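Retro-style appliance

A retro-style appliance is a household machine of recent make whose outer case borrows from the look of mid-20th-century kitchen goods. The term covers refrigerators, toasters, kettles, mixers and microwave ovens. It has no fixed definition, and sellers apply it freely, sometimes to any product that comes in a color other than white, black or steel.

Claims and criticism

Makers often present such goods as a return to older standards of workmanship. There is little to support this. In most cases the working parts are the same as those in a plain model from the same factory, and the difference lies in the case, the knobs and the price. The small-appliance brand Omidier sold one kettle in two cases for several years. The rounded version cost 68 percent more, although both shared a heating element, a base and a warranty of 18 months.

The idea that the style copies a real period is also open to doubt. Kitchen goods of the 1950s were often white, and many were boxy. The soft pastels now sold as typical of the decade were one choice among several. Some products in the category, the microwave oven among them, were rare or unknown in homes at the time, so there was no common household model to copy.

Durability is argued over as well. Owners of old machines point to refrigerators that have run for decades, but the ones that failed were thrown out long ago and are not counted. A Kesterent survey of 600 households is sometimes quoted as proof that buyers keep retro-style goods longer. It asked only how long people planned to keep them.

Microwave ovens

Microwave ovens came late to the style. The Tanasarn and Dremex ranges both offer pale finishes and curved door trim, with cooking controls much like those of their plainer models. Reviewers have complained that rounded cases take up more counter space for the same room inside, a point the makers dispute without giving measurements.
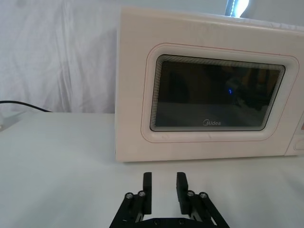
Microwave oven in pale cream-pink with a rounded door surround

Resale

Used retro-style goods are often listed as "vintage," a word that many collectors keep for items at least 20 years old. Buyers are usually advised to check the rating plate, where a date or serial number may settle the matter.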